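Search this site Go

Household Routines, Unit 4: Clearing Up Around the Kitchen
Datville Adult Learning, handout for the November group

Clearing up goes faster when small, light things are dealt with first. Snack packets come at the top of the list. They slide under furniture and are easy to miss when someone sweeps. Pick them up singly and sort them into sealed and opened. Sealed packets go back in the snack basin. Opened ones are checked for leftovers, then thrown out.
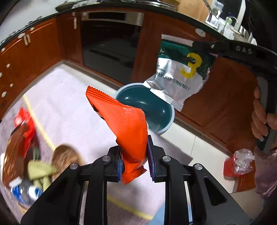
Where do half-eaten snacks go?
Into a lidded jar on the counter, with the date written on a strip of tape. Leave them out of the basin, where crumbs get into everything.

Foil packets crease and spring back, so flatten them before they go in the trash. Check the rules where you live. In the Allstead district foil-lined wrappers go with general trash, and small cardboard boxes are folded and kept apart.

Next come the cushions and seat pads. Lift each cushion by the end, shake it away from the food area, and look under it for crumbs and wrappers. Long cushions are awkward for one person. Slide them along the seat until one end is free, then turn them.

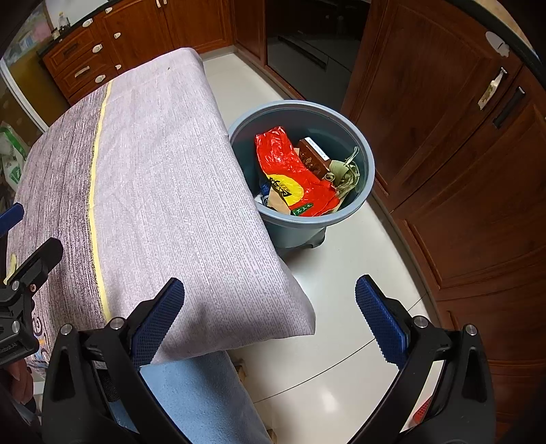

Once the underside has been brushed, put the cushion back with its stripes running the same way as the seat below. Any cloth kept under it should be pulled smooth first. Empty the trash bin last, after the floor has been swept, and put a new bag in right away.

For next class: read page 40 of the course book and bring your own clearing-up list.

Filed under: Home Skills, Kitchen, Handouts
Contact the course office | © Datville Adult Learning | Back to top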